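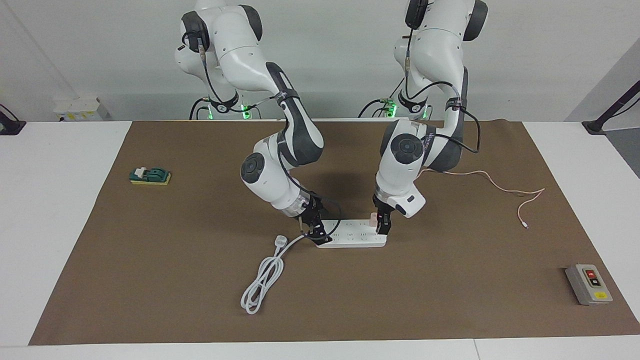

*Figure 1. Cellule bimanuelle, vue de la caméra fixe : bras droit en appui sur l'extrémité gauche de la multiprise, petite fiche rose pâle au-dessus des prises de droite.*

**Objet :** arrêt de la séquence d'insertion avant la phase de descente
**Projet :** Ekolmont, tâche « branchement »
**Composants concernés :** planificateur Erraji, module de perception Eveck
**Ouvert par :** Sachiko Sasaki
**Prise en charge :** Emiko Nishimura
**Date d'ouverture :** 08/04/2025
**Priorité :** haute
**État :** résolu, en attente de fusion

## Description du problème

Lors de l'exécution de la tâche « branchement », le bras droit assure le maintien de la multiprise pendant que le bras gauche présente la fiche au-dessus d'une prise. Le planificateur Erraji reste alors dans l'état `ALIGN` jusqu'à expiration du délai et ne transmet aucune consigne de descente. Le contrôleur ne signale aucun défaut. Les deux bras conservent leur position et l'opérateur doit reprendre la main depuis le pupitre.

Le comportement a été constaté sur 9 essais parmi les 30 de la campagne. Les autres essais ont atteint l'état `INSERT` sans intervention.

## Extrait du journal

```
[erraji.fsm] HOLD_RIGHT -> ALIGN
[eveck.pose] target=socket score=0.81 frame=wrist_left
[eveck.pose] target=socket score=0.44 frame=wrist_left
[erraji.fsm] ALIGN: candidate changed, timer reset
[eveck.pose] target=socket score=0.79 frame=wrist_left
[erraji.fsm] ALIGN: timeout (4000 ms)
[erraji.fsm] ALIGN -> WAIT_OPERATOR
```

## Analyse

**S. Sasaki.** La première hypothèse portait sur le maintien. Un glissement de la multiprise sous la pince droite aurait invalidé la pose de référence. Les efforts enregistrés au poignet droit demeurent toutefois dans la plage admise pour l'ensemble des essais interrompus. L'hypothèse est écartée.

**E. Nishimura.** Les enregistrements de perception ont été rejoués hors ligne avec la version courante d'Eveck. Les ouvertures de la multiprise étant très semblables d'une rangée à l'autre, le détecteur attribue des scores voisins à plusieurs candidats. Lorsque la pince et la fiche masquent en partie la prise visée, le candidat retenu change d'une trame à la suivante. Erraji interprète ce changement comme une nouvelle cible et remet à zéro son compteur de stabilité.

**E. Nishimura.** Le seuil de stabilité est fixé à 11 trames consécutives. Il n'est jamais atteint dans les essais interrompus. L'étalonnage main-œil du bras gauche a été vérifié séparément et ne présente pas d'écart.

**S. Sasaki.** Demande de confirmation : les autres objets disposés sur le tapis (éponge jaune, câble couleur pêche, boîtier à boutons) peuvent-ils produire de faux candidats ?

**E. Nishimura.** Non. Tous les candidats relevés lors de la relecture se situent sur la multiprise. Le masque de la zone de travail n'a pas à être modifié.

## Correctif appliqué

1. Association temporelle des candidats dans Eveck : l'identifiant de la prise visée est figé à l'entrée dans `ALIGN` et n'est réévalué qu'en cas de perte complète de la cible.
2. Utilisation de la caméra fixe comme source secondaire lorsque le score de la vue du poignet passe sous le seuil configuré.
3. Ajout, dans Erraji, d'un message explicite distinguant le changement de candidat de la perte de cible.

```yaml
align:
 lock_target: true
 stable_frames: 11
 timeout_ms: 4000
 fallback_view: fixed
```

Le délai d'expiration est maintenu à sa valeur d'origine. Son allongement avait été envisagé en janvier pour un incident comparable, puis refusé lors de la revue du lot Flultov.

## Vérification

Les 9 enregistrements en échec ont été rejoués avec le correctif. La cible reste identique du début à la fin de la phase d'alignement et la transition vers `INSERT` est émise dans chaque cas. Cette vérification porte sur la perception et sur la machine d'états ; elle ne préjuge pas du comportement en contact.

## Actions restantes

- [x] Relecture du correctif Eveck (S. Sasaki)
- [x] Mise à jour du fichier de configuration de la cellule
- [ ] Nouvelle campagne de 30 essais sur la cellule, à vitesse nominale
- [ ] Report du paramètre `lock_target` dans la documentation d'Erraji
- [ ] Fusion dans la branche principale après validation de la campagne

Toute nouvelle occurrence doit être consignée dans le présent ticket, accompagnée du journal complet d'Erraji et de l'enregistrement des deux vues.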